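Week 4 - Sleep and the Body Clock
Notes by Jalen Haddad

Last week we ended on a great question from Dilek: if you took away every clock and every window, would you still get sleepy at night? Yes, you would! Your body keeps its own time, and it runs a little longer than 24 hours. Left alone it drifts later each day, and morning light is what pulls it back.

Two things decide how sleepy you feel. One is the clock. The other is sleep pressure, which builds from the minute you wake up and drains away while you sleep. I love this part, because it explains the odd second wind people get after staying up all night - the pressure is still high, but the clock has swung around to daytime.

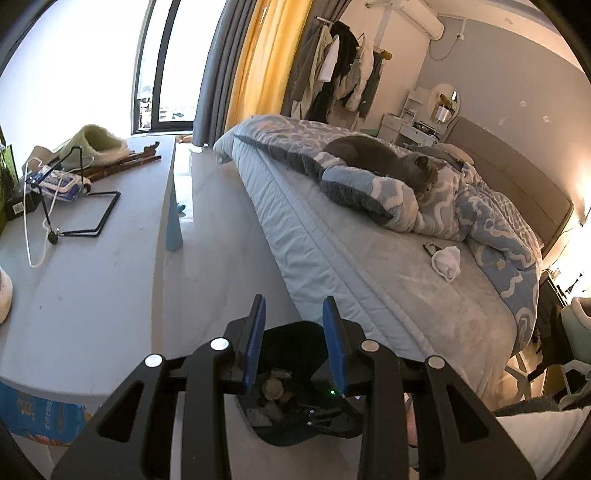 Now put the two together. In the early evening the clock is pushing hard to keep you awake, right when pressure is getting high. Going to bed far too early often fails for exactly this reason (try it and see).

For next time: read pages 29 to 41 in the Hulme reader and fill in your sleep log for 72 hours. Bedtime, wake time, naps, coffee - write it all down, even the messy bits. We'll draw everyone's curves on the board.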